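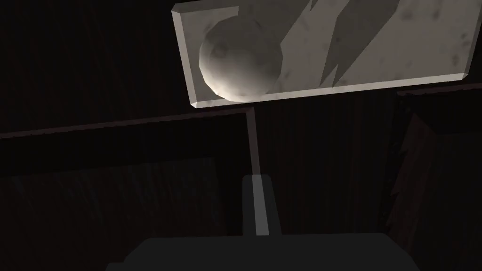
The sim copy of the Tekin cell has had its yearly service, and I'd like to report that the lighting was the worst of it. Everybody treats the copy as if it can't wear out. It can't, but the real cell gets changed and the copy doesn't, and after a while you have two cells that share a name and not much else. I went through the wrist camera first, with the slab tilted over the compartments and the ball on it. Look at the two dark bands lying across the slab. Those zigzag edges are the old shadow setting, still at the value somebody picked when the cell was a weekend experiment on a laptop with a bad fan. A detector trained on that will learn that shadows have teeth. The right-hand panel has the same sawtooth down its left side. The ball is also a little faceted, but I've decided to live with that.

Quoting the earlier question so I can answer it in pieces:

> We pulled the Cesach release of the cell in January and have been
> fighting it since. Three things. One, the slab creeps along the
> fingers when it's held at an angle, even with nothing commanded.
> Two, our view is far too dark below the slab, we can hardly find
> the compartments. Three, reset takes forever and sometimes the ball
> starts inside the wood. Is anyone maintaining this or should we
> build our own?

Somebody is maintaining it. You are reading the somebody.

> the slab creeps along the fingers

Check your solver iterations. The release shipped with 4, which was fine for the old slab, a sort of weightless biscuit. When the slab was changed to match the real one, its mass went up to 700 grams and the iterations stayed where they were. Set them to 8 and the creep goes away on our machines. If you raise grip force first, as I did, you'll get a slab that holds beautifully for a few seconds and then departs through the ceiling. Put the force back to default before you touch anything else. While you are in that file, check that the finger pads have their own friction entry. In the January release they inherit it from the gripper housing, which was never meant to hold anything.

> far too dark below the slab

Yes. There is one lamp doing all the work, and it does its work on the slab and the ball. The compartments are dark wood, the background is dark wood, and the gripper housing is charcoal, so whatever light misses the slab is never heard from again. Add a weak fill light on the camera side and leave the main lamp alone. Please don't fix it with exposure. The Andelik people tried that and got nice readable compartments and a ball like a headlight.

For the teeth, double the shadow map resolution and then pull the lamp's range in so it covers the cell and stops there. Ours was lighting a patch of floor the size of a parking lot. Do the range even if you skip the resolution, it costs nothing.

> sometimes the ball starts inside the wood

That one is my fault. The spawn height is measured from the compartment floor and I had typed it in as if from the rim. With the random offset switched on, a bad draw buries the ball in a wall, the physics engine objects, and reset sits there retrying until it gets lucky. Measured from the right place, 98 resets out of 98 came up clean overnight, after which Wututix filled the disk with logs and stopped. I'm counting that as a pass. Turn the logging down before you leave it running.

What I do now, each time someone takes a wrench to the real cell: re-measure the slab, the fingers and the compartment rims, put the numbers in the config the same afternoon, then render one view from the wrist camera with the slab held at a slant and compare it with last time's. The slant matters. Held level, the slab hides almost every sin in the contact settings.

The corrected config is in the usual directory. The friction entry is in there too, but the fill light isn't, as I'm still arguing with myself about its color. If your slab still creeps at 8 iterations, send me your time step before you send me your opinion of the simulator.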